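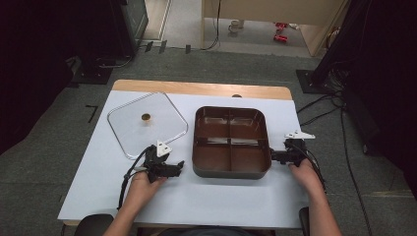

Bench set for compartment tray work: lid on the left, tray on the right, a gripper in each hand.

Bench tips: working with hand-held grippers
Posted 2 March 2026 by Hazel Lyons

Our packing room at Dunleavy started moving its small-parts work over to automation in January. The first step for us is doing the handling ourselves with the grippers, so the job at the bench has changed more than the job title. These are the habits that have helped.

Lay down a white board before you start. Clear lids are hard to find on bare wood.

Take the lid off and set it flat to one side. Leave enough room between the lid and the tray to get a gripper down without bumping either one.

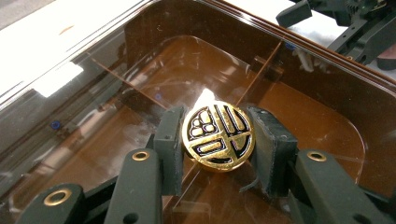 Pick up round pieces by the edge and keep the pads off the face. Close slowly. If the piece tips, open up and start over. Chasing it around the compartment scratches the plastic.

Check the pads at each break. Loose lining gets trimmed or replaced before the next tray.

Keep cables behind your wrists and clear of your chair. Soledad Van Dusen runs hers down the outside of the forearm, and most of us now do the same.
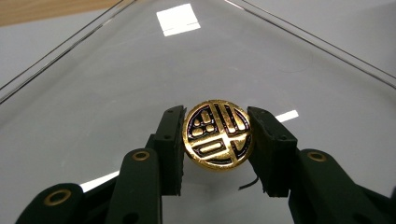
Glare off glass and polished metal is tiring. Change your seat height or turn the board a little before you blame your eyes.

Swap places every 48 minutes. We tried longer turns and people's thumbs got sore. Hand packers used to set their own pace, and some miss that. Rafia Ghauri keeps the rotation sheet, so see her if you need a shorter turn.

Wipe lids last, with a dry cloth.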